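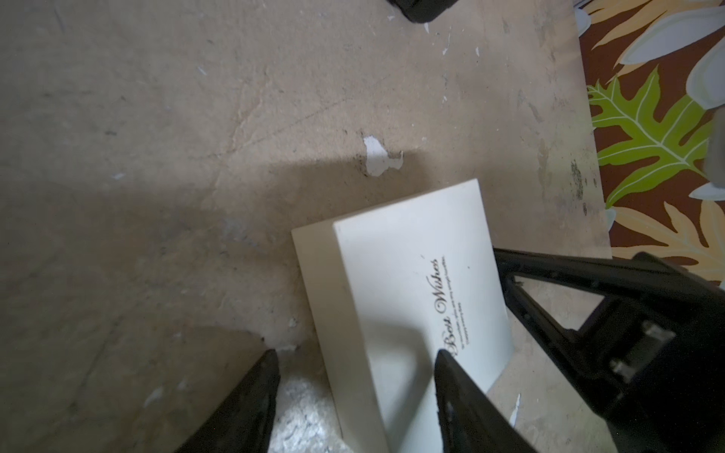

Learning to write letters again

March 16, 2021

I wrote my first real letter in years last August. It was to my old landlord, Vitalii Skoryk, who had moved to a small town up north called Tramach and did not use email much. I had his address on the back of a receipt. The letter took me most of an evening and came to a page and a half. I had forgotten how slow it is.

He wrote back. It took three weeks, and the envelope had been folded in half by somebody along the way, but inside were two full sheets about his garden, his knees and the bus service. I read it standing in the kitchen. Then I bought a box of envelopes.

Since then I have kept it up with a few people, and I have some notes for anyone thinking of doing the same.

Paper

I started with printer paper, and it works fine. Ink from a ballpoint does not care what it is on. If you use a fountain pen you will want something heavier, or the words show through and you can only use one side. I now buy a plain writing pad from Dresero, the stationery shop near the train station. It has no lines, but there is a ruled sheet in the back that you slip underneath. The pad costs more than it should. One lasts me a couple of months.

Printed cards are another matter. A card with a message already inside does half the work and leaves very little room for the other half. I use them for weddings and retirements, where the person is going to get twenty of them and line them up on a shelf. If I have something to say, I put a separate sheet inside the card. Ama Lamptey, who I worked with at my last job, does it the other way around. She buys blank cards and fills every bit of space, including the back, and goes up the margins when she runs out. Hers are hard to read and I keep all of them.

What to write

This was the part I worried about. In a message you answer a question and stop. A letter has to go somewhere for a page.

What helped was to stop saving up news. I don't have much news. I write down what I did that day, what I cooked, what is broken in the apartment. My letter to my aunt last month was mostly about a leaking radiator and how I found the right valve for it. She answered with a story about the coal stove in the house where she grew up, and I had never heard it before.

I also answer what they wrote. I keep the last letter next to me and go through it in order. It sounds obvious, but for the first few months I didn't do it, and two people pointed out that I had skipped their questions.

I don't do drafts. If I make a mistake I cross it out with one line and go on. I copied one letter over to make it neat and it came out stiff.

Length

I like to know how long things are, so I typed up one of my letters to Vitalii and ran a word count. It was 2,322 words, much longer than I would have guessed, over 7 sheets. That was a long one, written in winter over several evenings. Ama's cards run to 170 words or so when she is in a hurry. Both are fine. I would not try to write 2,000 words to someone you haven't written to before, as it makes them feel they owe you the same.

Mailing

Buy stamps in quantity. I lost weeks at the beginning because the letter was written and sealed and there was no stamp in the house. I keep them in the same drawer as the envelopes, along with a pen and a list of addresses written on actual paper. The list used to be on my phone, and I kept picking up the phone for an address and putting it down twenty minutes later.

Put your return address on the envelope. One of mine went to an apartment my cousin had left the year before, and it would have been lost otherwise. It came back with a yellow label on it and I mailed it again to the new place with a note on the outside.

Write the date at the top of the letter too. Mail to Tramach can be slow and our letters sometimes cross. With the dates on them we can at least work out who is answering what.

Keeping them

I have a shoebox. The letters are in there by person, with a rubber band around each bundle. I thought about scanning them and got as far as the first four. The scans are in a folder on my laptop and I haven't opened it. The box I open fairly often.

I owe Vitalii a reply at the moment. His last one asked whether tomatoes will grow on a north-facing balcony, and I need to go look at mine before I answer.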